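Sarmiento main room: low end behind the desk after the refit
Live Sound and Venues > Room Reports

subfloor_dan
Mixed a three-piece at Sarmiento last night, first time in since the refit. Capacity is still posted as 400. The mains are now flown instead of stacked and the subs have moved from left/right to a single center block under the stage lip. Coverage is more even across the floor than it was, but there is a buildup near 60 Hz at the mix position that I could not EQ out without gutting the kick for the front rows. Has anyone else measured it?

patchbay_rat
I did two nights there on the old system and one on the new. Same buildup. The desk sits against the back wall under the balcony, so you are mixing in the worst spot in the building. Walk forward almost to the bar and it clears. I would leave the system EQ alone and learn the offset.

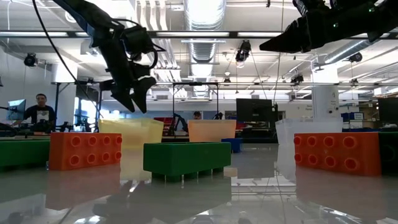
Does the house let visiting engineers move the desk forward?
Only for seated shows, and you have to ask when you advance the date. The multicore is long enough to reach the second pillar.

subfloor_dan
Good to know. Learning the offset works if you play the room monthly. For a touring act with a short line check it is a poor answer. A gradient arrangement on the center block would take some energy off the stage too, and the singer's mic was picking up plenty of it.

kneebrace
Disagree on the center block being the problem. Left/right subs in that room gave you a power alley down the middle and nothing at the sides. I stood by the coat check for the Grarkerwood album show on the old rig and could not hear a bass note all night. As a paying customer I prefer the new layout.

patchbay_rat
Both can be true. The layout is better for the audience and worse for the desk. Compare Flutanstead, which has the same type of center block but puts the desk mid-floor. No complaints there, apart from the load-in.

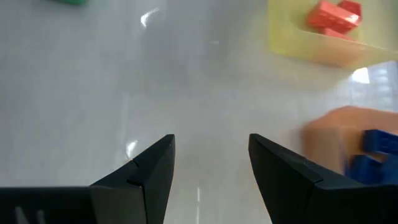 Jurkau
Moderator, Room Reports

Moved this from General. Please keep load-in complaints to the load-in thread. If you post measurements, state mic position, smoothing, and whether the room was empty. A trace without those cannot be compared with anything.

subfloor_dan
Fair. I have one trace: empty room, mic at the desk at ear height, 1/3 octave smoothing. It shows a peak at 60 and a dip above it. I will take a second one from the bar in October when I am back with the same band.

kneebrace
Take one at the coat check as well. Half the room is off axis and engineers never stand there.

subfloor_dan
Will do if doors are late enough.

patchbay_rat
Bring your own measurement mic – the house one had a bad capsule when I tried it, and the top octave was meaningless.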